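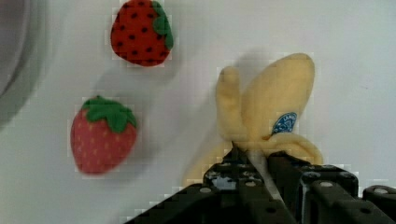

Can a robot arm built in a shared workshop do anything useful at home? So far it can pick up soft things from a white table, some of the time, and the woman who built it would like people to stop asking when it will do the dishes.

Yolandi Mabaso has been working on the arm since December at the Renville workshop, where members pay for bench space and a key. I went to see her with my doubts already packed. I have sat through plenty of garage robot demos, and most of them end with somebody crouched under a table looking for a loose connector.

She didn't try very hard to change my mind. "It's a slow arm with a decent hand on it," she said. "If you came to see it fold shirts, you drove a long way for nothing."

The decent hand is a two-fingered gripper made of dark perforated plates, with a pale pad where it meets whatever it is holding. Her test objects are plush fruit. There is a pair of strawberries, one a deeper red than the other, and a half-peeled banana with a little blue sticker on it, like something out of a real grocery store. A camera at the wrist looks down past the fingers.

I asked why she would start with toys, which struck me as a way of making the job easy and then taking credit for it.

"That's fair, partly," Mabaso said. "Plush forgives you. You can be off by the width of a finger and it squashes and you still come up with it. But the banana is a pain. The peels stick out in all directions and the software has opinions about which bit is the banana. I tell it to go low, where it's narrow, and pinch there."

How often does that work? She keeps a notebook, and she let me read it. On her best evening the arm got 25 clean lifts before she shut it down. On her worst, which she had also written down, it managed seven, and one page just says "table too shiny??" in pencil. I thought better of her for the notebook than for the best evening.

The arm's joints run on secondhand motors, and the controller is a Trirby board she chose because another member had a spare. The gripper plates came from a Nellex kit that she took apart and put back together in a different order. She puts the whole cost at about 98 hours of her own time and won't give me a dollar figure. "My wife reads things," she said.

Zodwa Maluleke rents the next bench and builds cabinets. She has watched the project from the start and is harder on it than I am.

"I like Yolandi. I don't like the word robot for it," Maluleke said. "It's a clamp that goes looking. Mine don't go looking and they hold better."

Mabaso had plainly heard this before. She said a clamp doesn't have to decide where to close, and that the deciding is what she has spent most of her evenings on. The wrist camera sees the fruit from close up, so anything near the fingers is big in the view and anything at the far side is partly lost. Shadows cause trouble too. Early on, the program kept treating a soft gray shadow as part of the fruit and reaching for the space beside it. She has moved the lamps 9 times.

I pressed her on real fruit. A ripe strawberry is a bad match for a machine that has learned its manners from stuffed ones, and the pads have no sense of pressure that I could find.

"They don't," she said. "Motor current tells me a little. Not enough for a strawberry I'd want to eat afterward."

So what is it for? She took a while over that. Her mother's hands have gotten stiff, and at first there was an idea about fetching things from a counter. She doesn't promise that anymore – the arm is bolted to a table and her mother lives in Botha. For now she wants the peeled banana to come up every time, from any angle, with the lamps left alone. After that she'll try a sock.

Maluleke has offered to make a proper bench for it. She says the one it's on wobbles.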